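Foam and Offcuts: Gallery

Timville workshop, upholstery and packing foam

The pictures on this page come from the foam room at Timville, where we cut seat blanks, packing inserts and play blocks from full sheets and from whatever is left over. Most of the foam is ordinary grey or white. The coloured stock comes in smaller lots and gets used for children's furniture and for soft blocks, where the cover is left off or is thin enough for the colour to show.

The gallery is in sections by type of foam. Captions give the kind of piece and anything worth knowing if you are ordering or collecting. Stock changes through the year, so a colour shown on this page may not be on the shelf. The list was last checked on 15th July and will be gone over again in August.

Coloured blocks

We sell these singly. The colour goes right through, so a block can be trimmed without leaving a pale face. Shades vary between lots. If you need several to match, order them together and say so on the form, and we will cut them from the same lot.

Pink-lavender block, squeezed between two black gripper fingers. The colour looks close to orchid where the light falls on it and more of a mauve in the shade. The surface is smooth and slightly matte, with shallow creases where it is being pressed, and the tip on the left has made a curved dent.

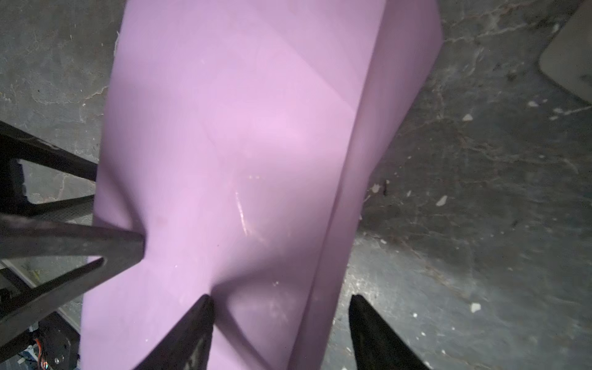
Marks and seconds

Small marks are common on uncovered foam. A shiny streak or a small dark spot on one face is enough for us to sell a block as a second, and seconds go for half the list price. They are fine under a cover. We don't take seconds back for marks, but we will swap one that has a split or a missing corner.

Light dents from handling usually come out if the block is left alone overnight in a warm room. Deep creases from being stored under a load can take longer, and some stay. Please don't iron foam or put it in a dryer.

Pärn seat blanks

The Pärn is our plain square seat, made to drop into a timber frame. Blanks are cut 2 cm oversize on each side so the cover pulls tight. We keep firm and medium in grey. Soft is cut to order and is mostly asked for by people making window seats, where it goes on top of a firm base.

If your frame is old, measure it at the front and the back. Many of the ones brought in to us are wider at the front, and we can cut to a taper at no extra charge.

Claltutix packing inserts

These are the dense inserts with cut-outs, used for instruments, lenses and glassware. Send the object itself or a tracing of it at full size. Photographs are hard to cut from. The finished insert is a snug fit and loosens a little with use.

Our standard case insert is order code 1183. It comes in two depths, 63 mm and 77 mm, and both fit the same case.

Offcuts

Offcuts are bagged by size and sold from the bins at the Fustbridge counter. Large ones suit kneeling pads and dog beds. Small ones are good for stuffing cushions, although they go lumpy if the pieces are uneven, so tear or cut them down first. Colours are mixed and we don't sort them.

Looking after foam

Keep it out of direct sun. All foam yellows or dulls in time, and the coloured stock shows it soonest. Brush off dust with a dry, soft brush. For a stain, use a damp cloth with a little dish soap, press it against the foam and lift it off, and let the piece dry on its edge with air on both sides.

Store blocks flat with nothing heavy on top. A cotton sheet over the pile is better than plastic, which traps moisture.

Orders and collection

Orders are cut at Timville and can be collected there or from Fustbridge. Bring a blanket for the back of the car if you are taking uncovered foam, as it picks up dirt and pet hair very easily. Full sheets will not fit in most cars without folding, and we would prefer to cut them down for you first.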